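**Kesthorpe, October 15, 2023.** Zornex has paused unattended bin picking at its Kesthorpe test cell after a wrist torque fault stopped the arm in mid-pick. The controller logged the fault at cycle 3,349 of the current run. The limit had been set 5 percent too high following a gripper change, and the arm pressed on the bin floor before it tripped. No one was hurt.

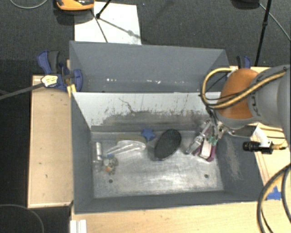
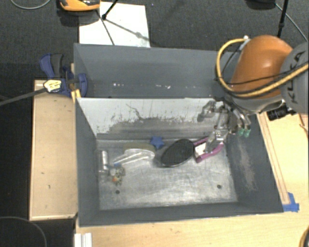

Virgil Grecu wrote in reply that the limit should be checked after every tool change, and that a log entry alone "is a poor substitute for a hard stop." He asked for the raw torque traces.

Picking will resume at reduced speed, with an operator present for the first 600 cycles. A revised setup sheet is due in November.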